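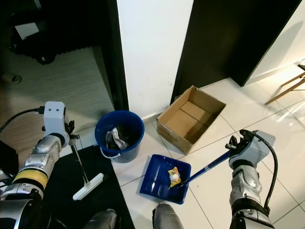
Myfanwy Bevan asked whether a person who had lost a passport on a Sunday would still reach a human being by telephone, and the duty officer at Poltescombe replied that the line is answered at all hours, although a replacement document cannot be printed until the office reopens. The exchange took place in the first minutes of the October open day at the Poltescombe Consular Services Centre, and much of the morning returned to it.

Report of a visit to the Poltescombe Consular Services Centre

The Centre handles enquiries on behalf of 13 overseas missions, most of them small posts with one or two consular staff. It does not issue visas and has no part in political or trade work. Its duties are limited to assistance to citizens abroad, emergency travel documents, notarial appointments and the register of citizens living overseas. Members of the Skikwood Residents Abroad Association were invited to attend, together with families of members and representatives of two neighbouring parishes.

Arrival and welcome

Visitors were received at the Laing Street entrance at 9.30 a.m. Identity was checked at the desk and mobile telephones were placed in lockers for the duration of the tour. The Head of Centre gave a short address in the ground floor meeting room. She explained that the Centre was opened to relieve the missions of routine telephone work, which had occupied a large part of each working day, and that it now received 326 calls in an ordinary week. The number rises sharply in the school holidays and after severe weather.

She asked visitors to bear in mind that staff would be taking live calls during the tour and that nothing overheard should be repeated.

The enquiry room

The first part of the tour was given over to the enquiry room on the upper floor. Each call is placed in one of four groups: documents, welfare, detention and bereavement. Calls in the last three groups are passed to an officer without delay. Calls about documents are dealt with at the first desk where possible.

The supervisor described a typical morning. Many callers wish to know whether a passport with a few months left to run will be accepted at the border of another country. Staff may read out the published entry rules, but they cannot promise that a traveller will be admitted, as the decision belongs to the authorities of the country concerned. The supervisor remarked that this answer is seldom popular.

Several members asked about marriage abroad. The Centre can explain which certificates a foreign registrar is likely to require and can book an appointment for a sworn statement. It cannot conduct ceremonies. Fees are set by each mission and must be paid at the time of booking. The Association had understood that fees were refunded if an appointment was missed through illness, and was told that a new appointment would be offered instead.

The register

The second part of the tour concerned the register of citizens overseas. Registration is free and voluntary. At the date of the visit the register for the smallest of the missions served held 141 names, and the register for the largest held roughly 2000. Officers believe that both are well below the true figures.

It was explained that the register is used for two purposes. In an emergency it allows the mission to send messages to those in the affected district. At other times it is used to announce visits by consular officers to outlying towns and islands, where documents can be signed without a journey to the capital. Entries are removed if they are not renewed. Members were surprised to learn that a change of address within the same country must be notified separately, and that a change made with the passport office is not passed on.

A member whose parents are retired abroad asked whether a relative at home could register them. The answer was that each adult must register in person or online, but that a relative may help with the form.

Emergency travel documents

After coffee the party was shown the secure counter from the public side. The Dandwood printing system, in use at the Centre for the past two years, produces a single-journey document once identity has been confirmed. The applicant must supply a photograph, a police report where one can be obtained, and proof of onward travel. Staff stressed that a scanned copy of the lost passport, kept by a family member, shortens the process considerably.

Documents printed at Poltescombe are sent by courier to the mission. Where the mission has its own printer, the Centre carries out the checks only.

Questions and replies

The final session was held in the meeting room at noon. The following points were recorded.

The Centre cannot pay hospital bills, hotel bills or fines. It can contact relatives and explain how money may be sent.

Officers may visit a citizen held in custody if that person agrees. They cannot give legal advice, but will supply a list of local lawyers.

Citizens holding two nationalities may not be able to receive help in the country of their other nationality.

Ms Bevan raised the Sunday telephone line once more, and asked that the night number be printed on the back of the registration card. The Head of Centre undertook to put the request to the missions and to write to the Association with their reply.

The visit closed at 12.45 p.m. Copies of the leaflet on bereavement abroad were handed out at the door, and further copies may be had from the Association's office on request. Members who left a question in writing will receive an answer by post.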